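## 4. Réglage de la table et installation du patient

Ce chapitre concerne la table de soins Fedier à plateau articulé, version à deux moteurs. Les cabinets équipés de l'ancienne version à pompe hydraulique se reporteront à l'annexe C. Les réglages décrits ici se font table déballée, pieds montés et boîtier raccordé au secteur (chapitre 3).

### 4.1 Avant la première utilisation

1. Vérifiez que les quatre pieds reposent au sol. Si la table oscille, dévissez le patin concerné d'un quart de tour à la fois.
2. Branchez la pédale sur la prise ronde située sous le plateau, côté tête. Le détrompeur se trouve en haut.
3. Mettez l'interrupteur général sur I. Le voyant vert du boîtier s'allume.
4. Appuyez sur la pédale de gauche jusqu'à la butée basse, relâchez, puis montez jusqu'à la butée haute. Cette course complète enregistre les deux positions extrêmes.
5. Notez le numéro de série dans le carnet d'entretien.

> **Remarque** – Si le voyant clignote à l'étape 3, la pédale n'est pas reconnue. Coupez l'alimentation, débranchez la fiche, rebranchez-la à fond et recommencez.

> **Attention** – Aucun objet ne doit se trouver sous le plateau pendant la course d'enregistrement. Le capteur d'obstacle n'est actif qu'une fois celle-ci terminée.

### 4.2 Régler la têtière

La têtière se règle en inclinaison et en avancée. Les deux mouvements se verrouillent avec le même levier, ce qui surprend au début les praticiens venant d'une table Polák, où les commandes sont séparées.

1. Tenez la têtière d'une main par le dessous.
2. Tirez le levier vers vous.
3. Réglez d'abord l'avancée, ensuite l'inclinaison.
4. Repoussez le levier jusqu'au déclic.
5. Appuyez sur la têtière avec la paume pour contrôler le verrouillage, avant que le patient ne s'allonge.

Les coussinets de visage se retirent par simple traction. Ils sont tenus par une bande auto-agrippante et existent en trois épaisseurs. L'épaisseur moyenne est montée d'usine.

### 4.3 Régler les sections à chute

Chaque section à chute (cervicale, dorsale, pelvienne) possède sa propre molette de tension, graduée de 1 à 9. La tension se règle patient allongé, en position neutre, bras le long du corps.

1. Armez la section avec la manette correspondante.
2. Tournez la molette jusqu'à ce que la section tienne sous le seul poids du patient.
3. Ajoutez un demi-cran.
4. Exercez une pression légère et progressive. La section doit céder franchement, sans accompagner la main.
5. Reportez la valeur sur la fiche du patient.

> **Attention** – Ne réglez jamais la tension section armée si vos doigts se trouvent dans l'intervalle entre deux coussins.

Pour les enfants, partez de la graduation 1 et désactivez la section pelvienne avec le verrou rouge. Le protocole pédiatrique complet figure au chapitre 7.

### 4.4 Préparer le patient

Demandez au patient de vider ses poches et de retirer ceinture, montre et lunettes. Les vêtements épais gênent la palpation et glissent sur le revêtement : un tee-shirt fin suffit. Prévoyez un crochet ou une chaise à portée du patient, hors de la zone de déplacement du plateau.
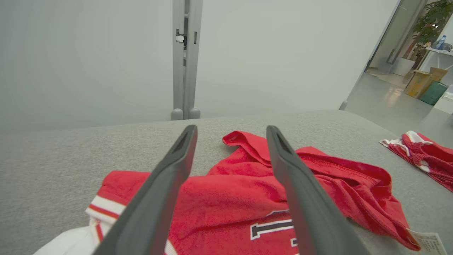

*Fig. 4-3 – Maillot de sport rouge sur un revêtement gris clair.*

Avant chaque mouvement motorisé, contrôlez que le plateau est dégagé. Un vêtement pris entre deux sections peut empêcher le réarmement et abîmer la couture du coussin.

1. Abaissez la table à la position d'accueil (touche 1 du boîtier).
2. Faites asseoir le patient au milieu du plateau, puis demandez-lui de s'allonger.
3. Placez le papier de têtière après le réglage de l'avancée. Posé avant, il se déchire.
4. Annoncez le mouvement, puis montez la table à hauteur de travail.
5. Relâchez la pédale et retirez le pied avant de commencer le soin.

> **Remarque** – La hauteur de travail peut être mémorisée pour deux praticiens, sur les touches 3 et 4. Maintenez la touche enfoncée jusqu'au signal sonore. Au cabinet pilote de Plundetitz, Tiziana Pellegrini et Vichien Boonchu utilisent chacun leur touche et collent une pastille de couleur sur le boîtier pour éviter les confusions.

### 4.5 Entre deux patients

1. Jetez le papier de têtière.
2. Ramenez toutes les sections en position désarmée.
3. Essuyez le revêtement avec une lingette sans alcool. Le nettoyant Farnel fourni avec la table convient, tout comme une solution savonneuse neutre.
4. Laissez sécher avant de poser un nouveau papier.

N'utilisez ni solvant, ni eau de Javel, ni éponge abrasive. Les taches d'huile de massage se traitent dans la journée – passé ce délai, elles marquent le tissu et la garantie ne couvre pas le remplacement du coussin.

### 4.6 Messages du boîtier

| Affichage | Signification | Que faire |
|---|---|---|
| E1 | Pédale non reconnue | Voir la remarque du 4.1 |
| E2 | Obstacle détecté | Dégager le dessous du plateau, appuyer sur Haut |
| E4 | Moteur en surchauffe | Couper l'alimentation, attendre l'extinction du voyant orange |
| 124 | Rappel d'entretien | Graisser les axes (chapitre 8), puis valider par un appui long sur la touche 1 |

Le message 124 n'empêche pas d'utiliser la table. Il réapparaît à chaque mise sous tension tant que l'entretien n'a pas été validé. Si E4 revient dans la même journée, cessez d'utiliser les mouvements motorisés et contactez votre revendeur en indiquant le numéro de série relevé au 4.1.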